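The Long Way Round a Pair of Trousers

By Margit Kun

Nov 13, 2025

My grandmother mended everything. Tea towels, tents, the vinyl seat of a Holden ute, a garden hose once (with fishing line and a very large needle, and it leaked like anything). When she died I got her button tin and her darning mushroom, and for years they sat on a shelf in the laundry looking reproachful while I chucked out socks.

What finally got me was a zip. It went on my favourite winter jacket in the car park at Andari, halfway through a wet weekend, and the woman behind the counter at the dry cleaner's quoted me 70 dollars to replace it. Seventy! The jacket had cost less than that. I said I'd think about it, which we both understood to mean no, and I drove home with the heater on and the jacket flapping open, in a filthy mood.

So I signed up for a mending class. It runs in the old bakery at Plullinen, up the back where the ovens were, and it's taught by a woman called Kuo who used to make costumes for touring theatre. She goes by the one name and I've never had the nerve to ask for the other. There were eight of us the first night, all perched on those orange stacking chairs every hall in the country seems to own, each clutching a bag of shame. A bloke in a footy jumper had brought his wife's good linen tablecloth with an iron-shaped scorch right in the middle, and he wanted it sorted before she got back from her sister's.

Kuo doesn't start you on anything you care about. She hands out squares of calico with holes cut in them and makes you close the holes, over and over, until you stop pulling the thread so tight that the whole thing puckers up like a cat's bum (her words, delivered in a very posh voice). I was hopeless. My first darn looked like a spider had died in it. My second was worse because by then I was trying.

But somewhere in the third week my hands got the hang of it while the rest of me was listening to a long story about a Hamlet whose tights split during the duel. I looked down and there was this neat little basketweave sitting flat in the calico, and I was so pleased I took a photo and sent it to my brother, who wrote back "what is it". Philistine.

The thing about learning to mend is that you start reading clothes differently. I can't walk through a shop now without turning something inside out. I tug at hems. I check whether there's any seam allowance worth the name, and mostly there isn't, just a mean little strip of overlocking with no room to let anything out. I picked up a 500 dollar blazer in town last month and the lining was already coming away at the vent. The sales assistant watched me frowning at it for a good minute before she asked, very politely, if I needed a hand.

Old clothes are another matter altogether. Kuo sent us all off to Dudino, which is a great barn of a second-hand place out past the showground, with instructions to find something made before we were born. I came back with a wool skirt, and when I unpicked the waistband there was another line of stitching underneath, and a faded one under that. Somebody had taken it in and let it out again, years apart I reckon, in two different colours of thread. I sat there on the kitchen floor with the unpicker in my hand feeling like I'd opened someone's mail.

I'm not going to pretend it's a money saver. By the time I'd bought decent scissors, a thimble that fits, beeswax, proper hand-sewing needles and far too much embroidery cotton, I was 374 dollars down, and I hadn't so much as touched the jacket. (The embroidery cotton was weakness, pure and simple. They arrange it by colour. What chance did I have?) You'd need to rescue an awful lot of socks to come out in front.

It isn't quick, either. A proper darn on the heel of a sock takes me most of an evening, and a patch on the knee of a pair of jeans takes longer, what with the tacking and the swearing. I do it in front of the telly and miss half of what's going on. My daughter says I've become the sort of person who says "who's that, is that the brother?" all the way through a crime show, and she's not wrong.

The other consequence is the pile. Word gets out, you see. You fix one friend's cardigan elbow and suddenly people are turning up at the door with shopping bags, and your own family stops throwing things away and starts handing them to you with a hopeful look. 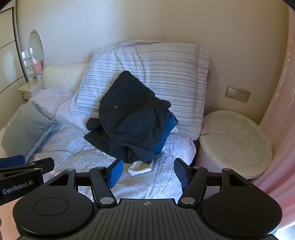
I've had to make some rules. No swimmers, no underwear, nothing with sequins, and nothing that hasn't been through the wash first, which you'd think would go without saying. Elastic I'll do if I'm asked nicely. Elastic is a rotten job, all that fishing about with a safety pin that comes undone when you're nearly home, but people are so grateful for it. A pair of pants that stays up is a lovely thing to give someone.

Hems are easy and I rather like them. Pockets I've come round to. If you've never replaced a pocket bag, have a go at it, because it's all straight seams and no one sees it, so you can use whatever mad fabric you've got lying about. I put one in my brother's work pants out of an old pillowcase with ducks on it. He hasn't mentioned the ducks. I'm choosing to believe he loves them.

Kuo's advice, when I asked her how she copes with her own pile, was to do the boring one first and keep a nice one in reserve for after. She also said to use a shorter thread than you think you need, no longer than your forearm, and I'd put that above anything else she's taught us. I used to cut great lengths of it to save on threading and spend the whole night undoing knots.

The bloke with the tablecloth came good, by the way. He ended up stitching a big lopsided sunflower over the scorch, and when his wife got home she spotted it before she'd put her bag down. He's working on the matching napkins now.

As for the jacket, I did the zip last week. It took me two goes, and it catches a bit near the top if you rush it, so I don't rush it. The next class at Plullinen starts after Christmas and I've put my name down for tailoring, which means I'll have to buy a ham. A pressing ham, it's a sort of stuffed cushion for doing curved seams. My daughter thought I meant for lunch.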